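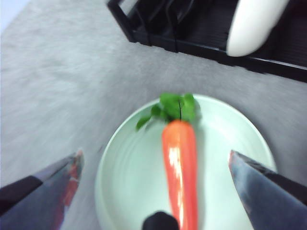 手でアームを直接つかんで教えるのと、離れたところから遠隔操作で教えるのと、初めての人にはどっちを先にやらせるのがいい?

手でつかむほうを先に。関節がどっちに曲がりたがるか、どこで突っ張るかが腕の感覚でわかるので、そのあと遠隔操作に移ったときの変な姿勢がかなり減ります。本番のデータは遠隔操作で録ればよくて、手でつかむほうは最初の練習と、姿勢の確認用に残しておけば足ります。

2021年9月22日　作業メモ(ニンジンをお皿にのせるやつ)

上の問答は Napaporn さんに聞かれて答えたことをそのまま書いたもの。前にも別の人に同じことを聞かれた気がするので、次からはこのページを見てもらうことにする。

で、今日やったこと。おもちゃのニンジンをグレーのマットからつかんで、薄い緑のお皿に置く。それだけ!それだけなんだけど、まあ一日かかった。

午前はずっと手で教えるほう。Plurkinar を重力補償モードにして、私がアームの肘のあたりを左手で支えて、右手で手首を持つ、といういつもの格好。Napaporn さんにも同じ格好でやってもらったら、最初はどうしても手首だけを引っぱってしまって、肘がぐーっと外に逃げていく。わかる、私も最初の週はずっとそれだった。「肘から先に動かして、手首はあとからついてくる感じで」と言ったら、次の次くらいでもうきれいに入るようになった。飲み込みが早い。

ただ、手でつかんで教えると、人間の手や腕がカメラにがっつり映りこむのが困る。外の固定カメラのほうは特にひどくて、学習に使うと「人の腕が見えたらお皿に近づく」みたいな変な癖を覚えかねない。なので午前のぶんは軌道だけ保存して、映像は学習セットに入れない。フォルダ名の頭に「te_」をつけて分けてある(手、の te。Boonsong さんにはダサいと言われた)。

午後は遠隔操作。こっちは手元のリーダー側のアームを動かすと、向こうのアームが同じように動く方式。録画は Tellell で10 Hz。前は倍以上にしていたけど、ファイルがやたら重くなるわりに、出来上がった動きを見比べても私の目には違いがわからなかった。1回の長さは最大26秒で打ち切る設定にした。うまくいくときはその半分もかからないし、それより長くなるときはたいてい途中で迷っているので、切ってもらったほうが気が楽。

手順のメモ(Napaporn さんが一人で回すとき用)

まずリーダー側を待機姿勢に戻す。ずれたまま接続すると、向こうが追いつこうとしてビュンと動くので、ここだけは本当に毎回見てほしい。

グリッパを全開にする。

ニンジンを置く。向きは毎回変える。葉っぱが奥、葉っぱが手前、横向き、ななめ、と気分でばらけさせていい。お皿の上から始める回も混ぜる(のせ直しの練習になる)。

Tellell の録画開始を押して、ひと呼吸おいてから動かし始める。

つかむときは真上から降りる。ななめに入ると葉っぱに指が引っかかる。

お皿の上で開いたら、少し上がってから止める。開いてすぐ止めない。

失敗した回は消さずに「x」をつけておく。あとで Boonsong さんが見たいらしい。

つかむ場所の話。これ、二人でけっこう意見が割れた。私は葉っぱの付け根に近い太いところ派で、Boonsong さんは真ん中派。真ん中だとお皿に置いたときにまっすぐ寝てくれるけど、このニンジン、表面がつるつるしていて、しかも先に向かって細くなっているから、しっかり挟んだつもりでもすべる。太いところを持つと逃げにくいかわりに、持ち上げたとき先っぽが下がって、お皿のふちに当たりやすい。どっちもどっちで、結局、今日は太いほうに統一ということにした。混ぜると学習するほうが迷うと思うので、人が替わってもここだけはそろえること。真ん中派の言い分は次の回に聞きます(聞くだけかもしれない)。 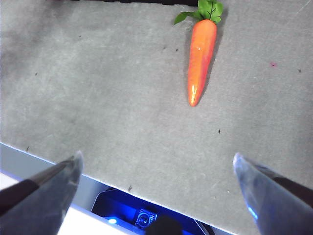
手首カメラより。ニンジンはマットの上、指は開いた状態。

手首カメラの映像を Boonsong さんと並んで見ていて気づいたことをいくつか。

ニンジンが手首から遠いと、画面の上のほうに寄って葉っぱの先が切れる。遠隔操作している人は外のカメラの映像も見ているから平気で近づけるんだけど、手首カメラだけで学習させたときに、葉っぱが切れた状態からちゃんと寄っていけるのかは怪しい。Boonsong さんは「オレンジの部分さえ見えていれば大丈夫」と言っていて、私は半信半疑。試すなら、遠くから始める回を多めに録っておいたほうがいい。

それと、オレンジの表面に白いテカリが出る。場所によってはすーっと細長い筋になっていたり、先のほうに小さく光っているだけだったりする。照明をいじれば消せると思うけど、実際に使う部屋で毎回テカリなしにできるわけがないので、あえてこのままにする。Napaporn さんが「つや消しのスプレーを塗ったら?」と言ってくれて、それはそれで面白いから、予備のニンジンがあれば一本だけ塗ってみたい。買い足しは Esquivel にまとめて頼む予定。

マットに細かいゴミが散っている。小さな黒っぽいのが点々と。学習への影響はたぶんないけど、見た目が気になるので、次に始める前に粘着ローラーをかけること。ローラーは棚の下の段です。前に私が上の段と書いたのは間違い、すみません。

手首カメラの下のほうに青い光が入るのも話題になった。指にもちょっと青が映っていて、色の補正を自動にしておくと全体の色味が引っぱられそうな感じ。とりあえずホワイトバランスは固定にした。値は設定ファイルに書いてあるので、勝手に自動に戻さないでください(これは自分に言っている)。

遠隔操作の遅れについて。昼過ぎに、閉じる指令を出してから向こうの指が動き出すまでが、なんだかもっさりしているなと思って Tellell のログを見たら、ひどいところで900ミリ秒あいていた。ほぼ一秒!そりゃあ操作している側は焦って握り直すし、握り直した跡がそのままデータに残る。見返してみたら、閉じて、開いて、また閉じて、という動きが何回も入っていて、これをそのまま学習させたらグリッパがぱくぱくするロボットになってしまう。

原因は Boonsong さんが見つけてくれた。映像の書き出しと指令の送信が同じ順番待ちに並んでいて、映像が詰まると指令も一緒に待たされていた。送信だけ別の列に分けてもらったら、体感でわかるくらい軽くなった。Napaporn さんも操作していて「あ、今のほうが自分の手っぽい」と言っていたので、だいぶいいんだと思う。修正前に録ったぶんのうち、握り直しが入っている回は全部「x」行き。もったいないけど仕方ない。

そうそう、「x」の回の中に一つ、すごくいいのがあった。記録番号918。お皿のふちにニンジンの先が当たって、そのままずるっと外にずれかけたところを、Napaporn さんが少し持ち上げて、手首をひねって、すとんと置き直している。本人は「失敗したと思って途中でやけになった」と言っていたけど、こういう立て直しが入っているデータは本当に貴重で、きれいに成功した回ばかり集めても、ずれたあとにどうすればいいかは覚えてくれない。4月にコップでやったときも、そこが足りなくて、少しずれるともう固まってしまうやつができた。あれは悲しかった。なので918は「x」を外して学習セットに戻す。

立て直しをわざと録る案も出た。途中までは普通にやって、置く直前に自分でちょっとずらして、そこから直す。Boonsong さんは、わざとだとずらす動きのほうまで覚えてしまうと心配していて、それはたしかにそう。ずらし終わったところから録画を始めればいいんじゃないかな、と帰り際に思いついたので書いておく。明日二人に聞いてみる。

指のパッドは Luvico のサンプルがまだ箱に入ったまま。今日は交換していない。すべる問題がパッドで片づくなら真ん中派に寝返ってもいいんだけど、途中で替えると前のデータと握り方が変わってしまうから、替えるならひと区切りついてから。

残っていること

リーダー側アームの手首のねじ、また緩んできている。締めたけどまた来そう。

「te_」のフォルダを共有ディスクに移す。まだ私の机のマシンにしかない。

お皿の位置を少しずつ動かした回がまだ足りない。今日は夢中でニンジンばかり動かしてしまって、お皿をあまり動かしていなかった。次は一回ごとに両方動かす。

Napaporn さんの椅子、低すぎて肩がつらいとのこと。高いほうのスツールと取り替える。長く操作していると肩にくるので、疲れたら途中でもやめて交代で。夕方の回、私のは明らかに雑になっていた。見ればわかります……。

学習は今夜は回さない。修正前のデータの仕分けが終わってから。Boonsong さんが明日の朝いちで見てくれるそうなので、仕分けの一覧だけ先に送って今日は帰ります。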